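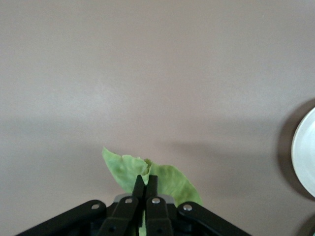 2025-04-15
By Abelardo Usuga

URKVILLE - Pundside has published its first set of good practice rules for robots that handle fresh food, and anyone can use them free of charge, starting today.

The Dursun Guide runs to 36 pages and is written for the people who set up and run two-finger grippers in kitchens, salad lines and test labs. It deals with small jobs that bigger machine safety rules tend to pass over, like getting a thin leaf of lettuce onto a plate in one piece.

"Leafy greens are a wonderful test," said Abelardo Usuga, who led the writing. "A leaf folds, it slips, it bunches up between the fingertips, and no two have the same shape. If your checks hold up for lettuce, you can take them to almost anything on the menu!"

The guide has 12 rules, grouped under grip, cleaning and record keeping. One asks sites to set the closing force for each food and write it down before a shift begins. Another covers the screws and joints close to the fingertips, which must be inspected and wiped down on a fixed schedule - even when they look clean. A third says that any food dropped outside the marked work area is thrown away and logged, with no second try.

Drafting began in November at the Vorard test kitchen. The team logged 940 picks there and rewrote the grip section 3 times as the results came in. Operators read every draft, and many of their notes went in word for word.

"They wanted rules they could follow with gloves on and a line running," Usuga said. "I'm really proud of how short the cleaning page is."

Pundside will collect comments from users all year and plans to put out a revised version after that. Printed copies, along with a wall chart of the daily checks, can be picked up at the Pundside office in Urkville.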